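11月号、編集まにあわず短めです。すみません。今月の「くらしの手元」は、ソファの上の洗濯物について。

乾いた服をとりあえずソファに置く。で、そのまま夕方。座る場所がない。うちだけじゃないはず。先月のおたよりでも「たたむ場所がない」「たたむ気力がない」がとにかく多くて、だったらソファでたたんでしまおう、という話です。

場所はLusthamの2階、グレーの布張りソファ。服は赤に白いラインのもの。同じ色ばかりだと、どこが袖でどこが裾だか、丸まった状態ではほんとに分からない。白いラインが頼り。ラインの端をたどっていくと、たいてい裾か袖口に着きます。着かないときは裏返っています。
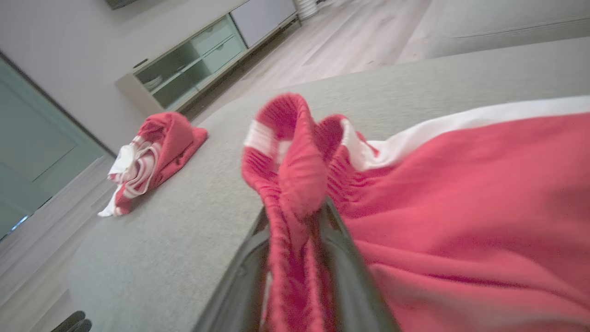 まず一着だけ持ち上げる。山ごと抱えない。つまんで、軽く振って、重さで下に落ちるほうを見る。ここで形がだいたい出ます。出なければ持つ場所を変えてもう一回。厚手のものは振っても広がらないので、早めに座面に置いて手でのばしたほうが早い。

Edgardo Umaliさん(たたみ方講座、毎回満席です)に電話で聞いたコツをそのまま載せます。メモが走り書きなので抜けがあったらごめんなさい。

- 座面の奥から手前へ広げる。手前から始めると、裾が床に落ちる
- 背もたれは「仮置き棚」。たたむ前のものを掛けておく
- 袖は先に内側へ。身ごろはあと
- しわは手のひらで、中心から外へ。こすらない
- 角をそろえるのは最後の一回だけ

最後のは目からうろこでした。わたし、途中で何度も角をそろえ直していて、それで時間がかかってたみたい。Umaliさんいわく「途中の角はどうせ動きますから」。はい。

あと、ソファは柔らかいので机と同じにはいかないです。押すと沈む。沈むと折り目がずれる。なので強く押さえず、折ったら上からそっとなでるくらいで。それでもずれる人は、薄い板か大きめの雑誌を下に敷くといいそう。編集部では古いカレンダーの台紙を使ってみました。けっこういい。ただし滑る。

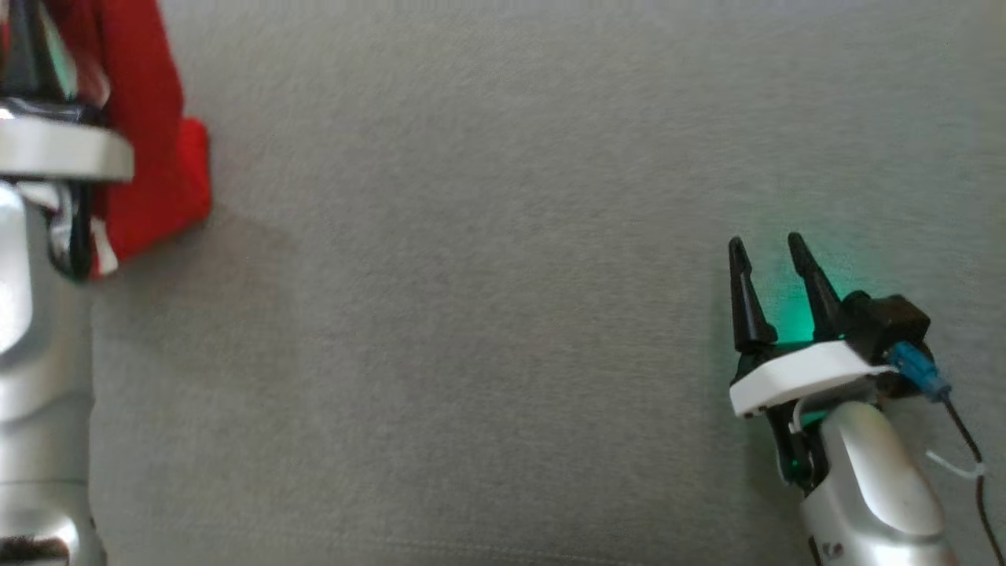

たたんだものの置き場所は先に決めておくこと。座面の左奥なら左奥、と決めて、そこから動かさない。右ききの人は左に積むと腕が交差しなくて楽、とのこと。左ききの人は逆で。わたしは毎回ちがう所に置いて、最後にどれがたたみ済みか分からなくなる派です(反省)。

赤い服の色うつりについても質問が来ていたので少しだけ。新しいうちは白いものと重ねて置かないほうが安心です。とくに湿っぽいとき。白いラインが入った服は、洗濯のときに裏返して、脱水が終わったらすぐ出す。洗濯機の中に置きっぱなしがいちばんよくないです。これは前にも書いたきがしますが、何度でも書きます。

それと布張りソファの毛羽。起毛の服をたたんだあと、座面に細かい赤い毛がつきます。ころころよりも、ゴム手袋でなでるほうが取れました。乾いた手袋で、一方向に。往復するとまた広がるので注意。終わったら手袋のほうも洗ってくださいね、次に使うとき赤いのがつきます。つきました。

おたよりから一通。「子どもが自分でたたむと、ぐちゃっとした四角になります。直すべき?」直さなくていいと思います。引き出しに入れば四角です。うちの引き出しも、開けたら人に見せられない四角ばかり。

お知らせ。
Umaliさんの「ソファでたたむ会」、次回もLusthamの2階です。定員6名、参加費300円(お茶つき)。自分の服を2着お持ちください。一着は厚手のもの、もう一着はなんでも。受付はClomumの窓口か、このニュースレターへの返信で。前回は早くに埋まってしまったので、迷っている方はお早めにに。

Stustbyの古着回収は今月もやってます。たたんでなくても受け付けてくれますが、たたんであると袋にたくさん入って助かるそうです。ボタンの取れたものもOK。靴下は片方だけだとだめ。

次号はシーツのたたみ方の予定。ゴムの入ったやつ。あれ、みなさんどうしてますか。うまくいっている方、やり方を教えてください。絵でも文でも。しめきりは月末の夕方5時までです。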